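Dark line between two pale gray areas – dirt, gap or old caulk?

Tudor Dobre
15/10/2023

Trying to get the place clean before I hand the keys back and stuck on one thing. Pale gray surface, smooth, and then this thin dark line running right across it. 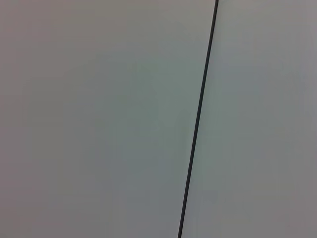
Tried dish soap and an old toothbrush, then the Ollia spray at full strength. Two rounds. Panels came up fine, line is the same. Can't get a fingernail in it either. Is it supposed to be dark? Don't want to scrape if its a seal. Landlord is picky, deposit is $867 so I care.

Liudmyla Onyshchenko
Could be just a shadow gap. Lots of panels are set with a small space between and it looks almost black because no light gets in. Same width the whole way usually means it was made like that, dirt goes blotchy. Easy check – flashlight held low along it, then slide the corner of a sheet of paper in. Paper goes in = gap. If it stops dead you've got filler or a gasket, leave it alone and wipe with a damp cloth only. Don't flood it, water behind panels is a pain. And no knife, please, you will scratch the panel and thats the part he'll notice.

Haruna Higuchi
bleach

Toshio Miyazaki
No bleach until you know what it is. Some seals go chalky. I had dark gray strips at my old place on Murdale, scrubbed them for 2 evenings, they were dark gray strips. Check your move-in photos, if the line is there too then you're done. Otherwise cotton swab, little rubbing alcohol, one inch at the bottom end. See if any color comes off on teh swab before doing the rest.

9 comments · 100 shares

Contact | © 2023 Skivis Home Help | Back to top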